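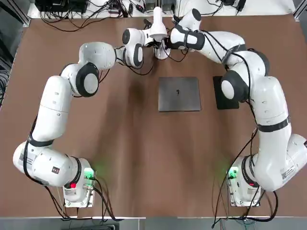
I caught Ningsih Yeoh at four in the afternoon, right when her bread class at Rennie lets out, and she still had flour up to her elbows (so did I, after the hug!). She's been baking for 13 years and started in a rented kitchen in Tramham with one oven that ran hot on the left.

"I burned half of everything," she told me. "So I sold the dark loaves as dark loaves, and people came back asking for them."

These days she makes 80 loaves a morning, mostly rye — her favorite, and mine too. I asked what beginners get wrong and she didn't even stop to think. "They add flour the second it feels sticky. Leave it alone! Go have a coffee."

Her October classes take four people at a time, and she'd like to keep it that way. "Any more and I can't get my hands in everybody's dough."

I went home with a seeded rye and ate the end piece on the bus.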